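이 웹사이트는 이용 환경 개선을 위해 쿠키를 사용합니다. 계속 이용하시면 쿠키 사용에 동의하는 것으로 간주됩니다. [동의] [설정 변경]

헤타크(Hetach) 빈티지 의류점 매장 및 작업실 직원 모집

헤타크는 중고 데님과 워크웨어를 매입해 손질한 뒤 판매하는 가게입니다. 1층은 매장, 2층은 수선과 검수를 하는 작업실입니다. 6월부터 함께 일할 직원 2명을 찾습니다. 한 명은 매장 판매, 한 명은 작업실 검수와 상품 등록을 맡습니다. 지원서에 희망하는 자리를 적어 주세요. 두 자리 모두 가능하신 분은 둘 다 적으셔도 됩니다.

매장 판매 담당

손님 응대, 계산, 진열, 탈의실 정리가 기본 업무입니다. 중고 의류는 표기 사이즈와 실제 치수가 다른 경우가 많아 줄자로 재서 안내하는 일이 잦습니다. 허리, 밑위, 허벅지, 밑단을 재는 방법은 입사 첫 주에 알려 드립니다. 외국인 손님도 오시지만 외국어 능력은 필수가 아닙니다. 가격표에 쓰인 숫자와 간단한 단어로 대부분 해결됩니다.

토요일은 가장 바쁜 날이라 반드시 근무하셔야 합니다. 대신 평일에 이틀을 쉽니다. 쉬는 요일은 다른 직원과 상의해서 정하고, 한 번 정하면 그 달에는 바꾸지 않습니다.

작업실 검수 담당

들어온 옷을 세탁 전과 세탁 후에 한 번씩 확인합니다. 지퍼, 단추, 리벳, 벨트 고리, 주머니 안감을 살피고 검수표에 상태를 적습니다. 얼룩과 탈색은 구분해서 적어야 합니다. 수선이 필요한 옷은 수선 담당 다우바 세이샤스(Dalva Seixas) 실장에게 넘기고, 나머지는 치수를 재서 온라인 상점에 등록합니다.

재봉 경험이 있으면 좋지만 없어도 지원할 수 있습니다. 단추 달기와 밑단 풀기 정도는 일하면서 배우게 됩니다. 납품처인 드로르나흐(Drornach)와 펙컴(Fekcombe)으로 보내는 물량이 겹치는 주에는 포장 작업도 같이 합니다. 상자 하나에 바지 30벌이 들어가므로 무거운 편입니다. 상자는 둘이서 옮깁니다.

근무 조건

주 5일 근무
오전 10시 30분 출근, 오후 7시 30분 퇴근(점심시간 1시간)
수습 기간 2개월, 수습 기간에도 급여는 같습니다
4대 보험 가입, 퇴직금 별도
점심 식대 지급, 직원 할인 적용
급여는 경력에 따라 면접에서 협의하며, 면접 전에 궁금하시면 전화로 물어보셔도 됩니다

이런 분이면 좋겠습니다

옷의 상태를 있는 그대로 적을 수 있는 분을 찾습니다. 흠이 있는 옷을 좋게 써서 팔면 반품으로 돌아오고, 그 처리는 같은 사람이 하게 됩니다. 오래 서 있는 일이 힘들지 않아야 합니다. 작업실은 먼지가 있는 편이라 호흡기가 예민하신 분은 지원 전에 꼭 한 번 방문해 보시기 바랍니다. 데님 연도나 브랜드 지식은 보지 않습니다. 나이와 학력도 보지 않습니다.

상품 등록에는 자비에(Xavier)라는 재고 프로그램을 씁니다. 바코드를 찍고 빈칸을 채우는 방식이라 어렵지 않습니다. 작년에 들어온 옷 가운데 아직 등록하지 못한 것이 716벌 있습니다. 검수 담당으로 오시는 분의 첫 업무는 이 옷들을 정리하는 일입니다. 하루에 몇 벌이라는 할당량은 없습니다.

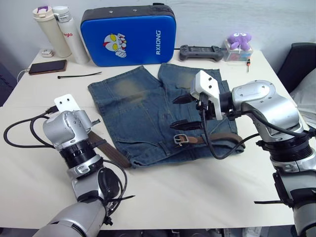 갈색 가죽 벨트를 끼운 데님 반바지. 양쪽 다리에 색이 바랜 부분이 있음.

벨트가 같이 들어온 옷은 벨트도 따로 기록합니다. 버클의 흠집, 가죽 갈라짐, 구멍 수를 적고 세트로 팔지 따로 팔지는 세이샤스 실장과 정합니다. 반바지는 여름 판매분이라 6월 중에는 긴바지보다 먼저 처리합니다.

지원 방법

이력서 한 장과 간단한 자기소개를 매장 카운터에 직접 내시거나 홈페이지 채용 문의란에 첨부해 주세요. 양식은 자유이고 사진은 붙이지 않으셔도 됩니다. 자기소개에는 전에 했던 일과 출근 가능한 날짜를 꼭 적어 주세요. 판매나 의류와 관련 없는 일도 괜찮습니다.

서류를 본 뒤 면접 보실 분께 문자로 연락드립니다. 면접은 2층 작업실에서 30분 정도 진행합니다. 검수 담당 지원자는 바지 5벌을 보고 검수표를 직접 작성해 보시게 됩니다. 준비물은 없고 줄자와 필기구는 저희가 드립니다. 면접 결과는 합격 여부와 관계없이 모두 알려 드리며, 제출하신 서류는 채용이 끝나면 폐기합니다.

두 자리가 모두 차면 이 공고는 내립니다. 전화 문의는 매장이 한가한 오후 2시에서 5시 사이에 부탁드립니다.

헤타크 소식 받기
새로 들어온 옷과 매장 휴무 안내를 이메일로 보내 드립니다. 이메일 주소를 입력하세요. [구독하기]
구독은 언제든지 해지할 수 있습니다.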